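Hand-held gripper kit, trial unit: bench checklist with my comments
Kit: Pedberg hand gripper, supplied by Hesesano
Checked by: Impi Laaksonen
Copy to: Sirkka Kemppainen

1. Screws at the finger pads
OK. I went round with the small driver and only one wanted a nudge. Lovely to work on, by the way, you can get at everything without taking the fingers off!

2. Pad faces and edges
OK with comment. Both faces are flat and dull black, just how I like them. There's a reddish-pink streak along the top edge of the right pad, between the two screw holes. I'd note it on the return sheet so we don't get billed for it (Keskinen tried that with us in October and I'm still grumpy).

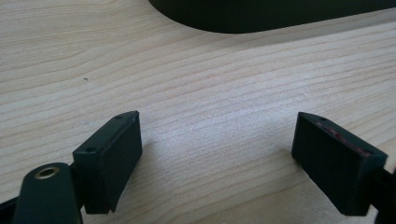

Can the pads be swapped without sending the kit back?
Any trained user can swap them at the bench with a small driver, as long as both pads are changed together and the opening is checked again afterward.

3. Opening and closing
OK. I did 11 slow squeezes and then a few quick ones. Smooth all the way, no sticking, and it springs open nicely when you let go. Sirkka, your hands are smaller than mine, so please try it too and tell me if the reach is a stretch!

4. Pivots and brass rings
OK. No wobble I could feel on either side. The Anik we had last year was rattling after 2 weeks, so I was fussy here and wiggled everything twice.

5. Dust
Needs a wipe. Pale specks on the left pad, low down by the inner edge. Dry cloth only, please, no spray.

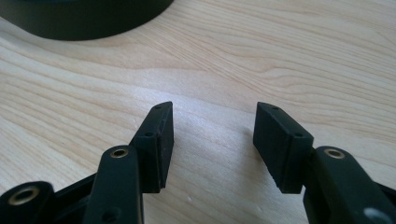

Item 5, before wiping: fingers open, specks near the lower inner edge of the left pad.

6. Paperwork
Not OK. The spare parts list is missing page 3, and that's the page with the pad prices (of course I want that one). I've emailed Hesesano.

Result: fine to use for the rest of the trial. Recheck items 2 and 4 before we decide on buying.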